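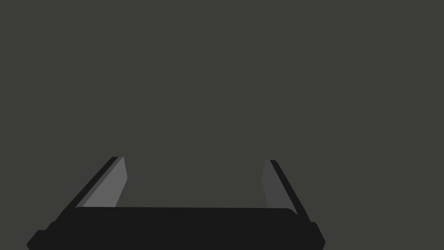 Clirkero Tenants' Newsletter, Issue 721, page 6

Fall walk-through, Nieminen House, 12 November 2022

I did the whole building this time, top to bottom, with a flashlight and a thermos. Same sheet as always, so OK means OK, FIX means please do it soon, and WATCH means I'm going to keep nagging. My comments run long, sorry!

STAIRS AND HALLWAYS

1. Handrails tight on all floors – OK
The wobbly one between two and three finally got its new bracket (hooray). I leaned on it pretty hard and it didn't budge.

2. Hallways clear to full width – FIX
Strollers, again. I love the babies, I really do, but a stroller parked across the fire door is a stroller somebody trips over in the dark. There's space under the back stairs if you fold them.

3. Stair treads – WATCH
The rubber strip on the fourth step up from the lobby is lifting at one corner. I pushed it down with my shoe and it came right back up.

4. Emergency lights, test button held in – FIX
All came on except the one by the mailboxes, which blinked at me and quit. Battery, I'm guessing. Fotasska is sending a replacement.

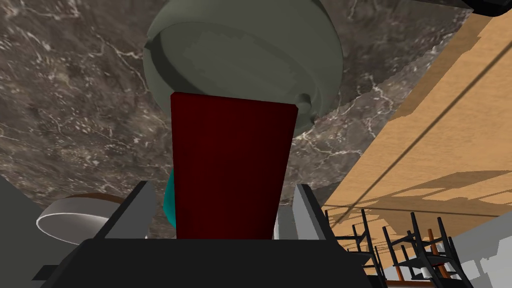 5. Exit signs lit – OK
Third floor is a bit dim but you can read it from the far end, and I'm nearsighted.

KITCHENS (the shared ones)

6. Extinguisher on its hook, needle in the green – OK
Tag on the second-floor one runs out in February. Written on my calendar in red.

7. Range hood filters – FIX
Oh boy. I took one down and it stuck to my glove. Soak them overnight in hot water and dish soap, let them dry all the way, and put them back with the handle facing you. I always get that wrong on the first try.

8. Nothing stored on top of the stove – FIX
Pizza boxes in one kitchen, a stack of dish towels in the other. You know who you are, and I moved them.

9. Outlets near the sink trip when tested – OK
Both clicked off and reset just fine.

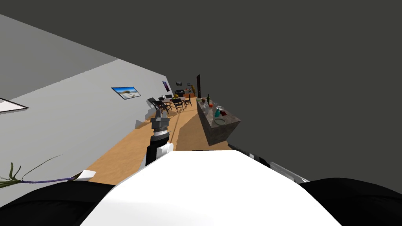

10. Power strips – WATCH
One strip plugged into another strip behind the microwave. I unplugged the second one and left a note. Space heaters go straight into the wall, please, especially the big Prister ones.

BASEMENT AND LAUNDRY

11. Dryer lint screens and vent hose – FIX
Screens were clean, thank you! The hose on the left machine has a kink you could hang a hat on. Until it's straightened out I'd use the right one.

12. Boiler room door closes by itself – OK
It slams, in fact. I jumped.

13. Carbon monoxide alarm – OK
Tested it twice, mostly to annoy myself.

14. Storage cages, nothing flammable – WATCH
Two paint cans with rusty lids. Whoever owns them, the drop-off site takes paint for free and it's a short drive.

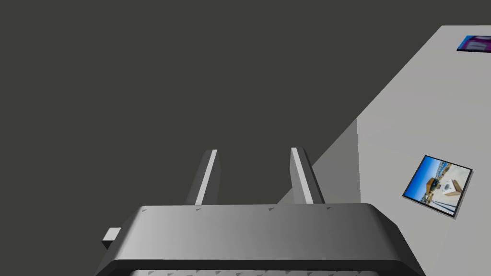
Gripper from behind, fingers pointing away.

15. Floor drain – OK
I poured a bucket down and it went.

Repairs fund stands at roughly $1,000, and the light and the vent hose come out of that. If something on the sheet is already fixed by the time you read it, slip a note under my door (the one with the wreath) and I'll cross it off.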